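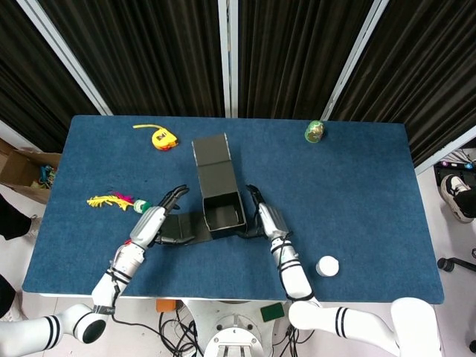
Blog > Clubs > Robotics

Search this blog Go

I sat in on the student robotics club again on Friday, September 20, 2024, and I'm still not sold. They've been at boxes since July. Pick one up with both hands, hold it, put it down. Lejla Golob, who runs the Dallbridge group, told me they have 168 recorded tries and want 3000. For a cardboard box!

I asked Mizanur Marikar what the kids learn from try number 30 that they didn't get from the first 3. He said patience. Maybe. My nephew in the club says mostly he learns where the cables snag.

They seem happy, I'll give them that. But the flyer promised "real-world skills," and I'd like to hear which ones before anybody asks parents for more money. The Grorkus contest is next, and I'll probably go and grumble there too.

Contact | Back to top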